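7.4 Grip loss and dropped utensils (fault G-169)

G-169 comes up when the Nernley arm reports a closed gripper but the finger load falls below the set value for more than 1000 ms. The arm stops where it is and holds position. Motor power stays on.

CAUTION: A held arm can still move. Press the stop button before you reach into the work area, even if the status light is steady.

Clearing the fault

1. Press the stop button. Wait for the status light to turn amber.
2. Support the utensil with one hand and choose Release on the Grada pendant. The fingers open slowly.
3. Take the utensil away and wipe the handle and the finger pads with a dry cloth.
4. Check the pads for splits or a shiny, worn surface. Replace both pads if either one is worn.
5. Twist out the stop button, then choose Clear Fault.
6. Run Home at low speed with nothing in the gripper.
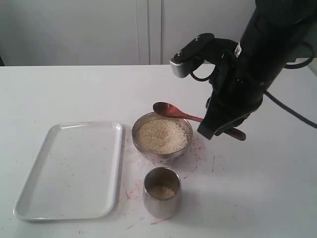 Most G-169 faults in scooping programs come from the handle turning in the fingers. Smooth, round handles are the worst for this, and long ones put more leverage on the grip when the spoon meets the food. Allow for this with any glossy wooden spoon, especially if the program picks it up from where it rests across the rim of a full bowl. Fill the bowl lower while you are testing, and move the grip point closer to the head of the spoon if the handle keeps turning. Rice piled close to the rim will also spill onto the table if the arm stops partway through a scoop.

Setting the grip again

7. Open Grip > Utensil and set the closing force to 2000.
8. Place the utensil by hand and choose Close.
9. With the stop button pressed, try to turn the handle gently. If it turns, open the fingers and fit the ribbed pads.
10. Run the program three times at low speed before going back to normal speed.

Note: Do not set the force above 2000 for wooden utensils. The handle can crack and leave splinters in the food.

Note: If the arm stopped during a scoop, throw out any food the fingers touched and wash the bowl before you restart.

If G-169 comes back within the same shift, leave the arm stopped and save the fault log from the pendant. Send it to Khokhar service with the pad type and the software version. Cable checks are covered in 7.5.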